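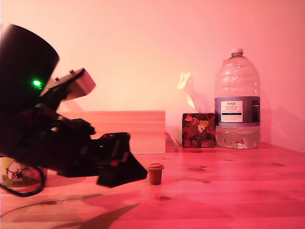 ## 4.2 Tabletop clearing under colored light

Clearing a table is one of the chores people most often say they would hand to a machine. It is also easy to describe and easy to score, so we used it as the main household task in this study. The shop-floor tasks, sorting fasteners and loading a tray, are covered in Section 4.3.

Figure 4 shows two views of the work, both under pink-red light. In the first, the gripper of a black arm points down toward a small brown cup-shaped object. A tissue box and a large plastic water bottle stand on the same wooden table. We left everyday things like these in the workspace on purpose. Earlier tests by Damgaard used a bare surface, and the scores from those tests did not carry over to kitchens.

The second view looks out past the two fingers toward a small cylinder, orange-tan against the pinker wood. The color difference between the two is modest. The knots in the planks add to the difficulty, as a detector trained under white light can take a dark knot for a small part. 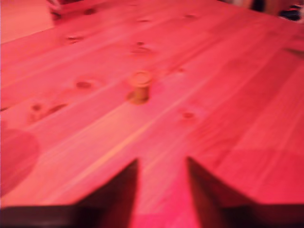
Each trial began with the arm clear of the target and ended when the object was released in the bin or when the time limit ran out. A person was allowed to reset the table between trials but could not help during one. The full set came to 3,274 trials, of which 384 were run under colored light. We ran the Grullo policy on all of them and the Mondovik policy on the white-light trials only.

Both policies handled single objects well in white light. Under colored light, most of Grullo's failures came before contact: the arm moved to a spot beside the object and closed on nothing. Failures after a good grasp were rare – when the fingers met the object squarely, it usually reached the bin. Retraining with tinted images helped with cups but made little difference for small cylinders.

Speed remains a problem. Domingo Ledesma, who scored the trials, cleared the same layouts by hand and finished well ahead of the arm every time. We do not think either policy is ready for an unattended kitchen. A packing bench with fixed lighting is a more realistic setting for now, and the Bustdale layouts in the next section were chosen with that in mind.

**Figure 4.** Tabletop clearing under pink-red light. First view: arm and cup-shaped object. Second view: gripper fingers and small cylinder.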